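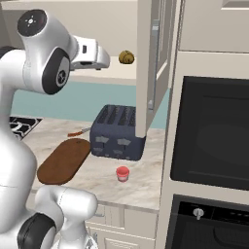
Ojeda once objected on the talk page that "demonstration gathering" was only a grand name for playing a video game badly and saving the result. The objection stands in the archive and the name has stuck anyway.

Demonstration gathering (also demo collection, or at Minville just "the runs") is the work of recording examples of a task so that a learning system can copy them. In the simulated form a person steers a virtual arm through a made-up room, usually a kitchen, and the software saves the joint angles, the gripper state and the camera views at every step. One saved attempt is called an episode.

Background

Early sets were recorded on real arms only. Slow work, one arm, one operator, and somebody had to put everything back by hand between attempts. Simulated kitchens took over much of the bulk recording since the room can be reset with a key press. Real arms still used for checking.

The Minville set was begun in January with a target of 200 episodes per task. It was later raised to 800 for tasks with small objects, as the trained system kept closing its gripper too early. The tool used for steering is Flivero. Playback and trimming are done in a separate program, Dronda, which reads Flivero files but not allways the older ones.

Method

The operator gets a short written instruction, for instance to move an item to a named spot. The layout is shuffled before each episode: objects shift a little, and the starting pose of the arm changes too. Views are recorded from more than one virtual camera. Steering is by handheld controller or by 3D mouse. Keyboard possible, not liked, gives jerky paths. 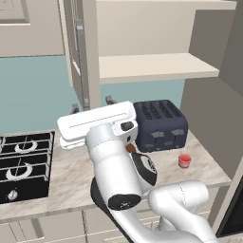
Jerky paths matter because the system copies them along with everything else. An operator who stops to think in the middle of a reach leaves a pause in the data, and the trained arm will then pause in the same sort of place. Long pauses are trimmed in Dronda. Short ones are left alone.

An episode ends when the operator presses the end key or when the time limit runs out. It is then marked success, failure or unclear. Failures are kept in a seperate folder, some training methods can use them. Unclear ones get a second look from a different operator.

Quality checks

Usual faults: object passing through a surface, gripper closing on nothing, instruction not matching what was done. In one batch of 258 episodes, 74 were thrown out, nearly all for a mismatched instruction after the task list had been re-ordered. The instruction text is now stored inside the episode file itself.

Criticism

Simulated contact is simpler than the real thing. Grip, weight and softness are all guesses by the physics engine, and a system trained only on such episodes may do poorly on a real counter. Supporters reply that a small number of real episodes mixed in helps a good deal. How many is disputed, and the answer seems to change with the task.

See also: teleoperation; imitation learning; domain randomisation

Page last edited 13th June. Section on Steering hardware needs sources.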